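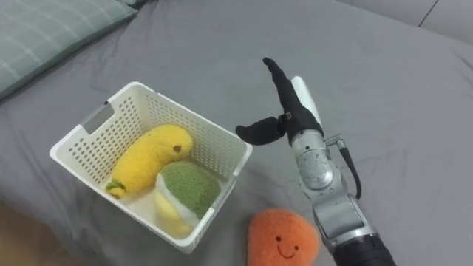 Clomovon teaches robot hands to tidy soft things by showing them when to let go

February 25, 2020

Robotics company Clomovon has released results from a study on how robot hands pick up and put away soft household objects. The work found that a robot trained to pay closer attention to the moment of release finished more tidying tasks than one trained in the usual way on the same demonstrations.

The study, called Jondia, used a robot arm with a black-gloved hand, a bed and a white plastic storage basket. The robot's job was to move plush toys from the bedsheet into the basket. Toys were chosen for their odd shapes and fuzzy surfaces, among them a corn cob with green husk leaves, a round green-and-yellow toy shaped like a layered dessert, and an orange one with a smiling face.

Soft toys are harder for a robot than they look. They squash when held, so the hand has trouble judging how firm its grip is. Fuzzy fabric can also cling to a glove, and a toy that is let go a little too early may catch on the rim of the basket and roll back onto the bed.

"Most of our failed runs were failures of putting down," said Yaryna Skoryk, who led the study. "The hand would get the toy over the basket and then open too fast, or open while the arm was still moving. We had plenty of data on grasping and had not looked very hard at the last second or two."

How the method works

The team recorded 261 demonstrations, with an operator steering the arm and hand from a nearby desk. Each recording was split by hand into reaching, gripping, carrying and releasing. During training, the release portion was given more weight, and the robot also learned to predict whether its fingers were still touching the toy.

When the robot predicts that contact has ended, it holds its hand open and still for a short pause before moving away. If contact has not ended, it spreads the thumb away from the fingers and lowers the wrist slightly before checking again.

No extra sensors were added to the hand. The robot works from its camera view and the position of its own joints.

Results

Two versions of the robot's control software were tested, one with the release training and one without. Each was given 200 attempts, using the same toys, basket and bedding. The sheet was left wrinkled on purpose, and toys were placed by a person following a printed list of starting positions.

The version with release training put the toy in the basket and left it there in nearly 200 attempts. The standard version finished noticeably fewer. Most of the difference came from toys that caught on the rim or were dragged back out by the glove. The two versions were about equal at picking toys up.

Performance dropped when the basket already held several toys. In those attempts the hand sometimes pressed a new toy against the ones inside and misread this as still holding on. The team also saw slower runs when a toy lay close to the base of the arm, where the wrist had little room to turn.

"It helps with one part of the job," said Deming Tang, who ran the trials. "It does not help the robot find a toy under a blanket, and we have not tried it with clothes. I would like to see it on a different hand before I said much more about it."

Next steps

Clomovon will repeat the trials with towels and folded socks, and with a deeper basket. The group is also working on a way to mark the four stages automatically, as labelling the recordings by hand took longer than collecting them.

A second set of trials is planned for May at the company's Stoseck site. Souad Tawfik will manage that work, and Vitalii Zhuravel will adapt the software for a smaller arm.

The Jondia recordings, stage labels and test positions will be available to university and non-profit research groups on request. A written report covering the training method, the full trial results and a catalogue of failed attempts can be obtained from the contact below.

About Clomovon

Clomovon develops control software for robot arms and hands used in homes, aged care and light storage work. Its research program focuses on handling soft and irregular objects.

Media contact

Keith Cropper
Communications, Clomovon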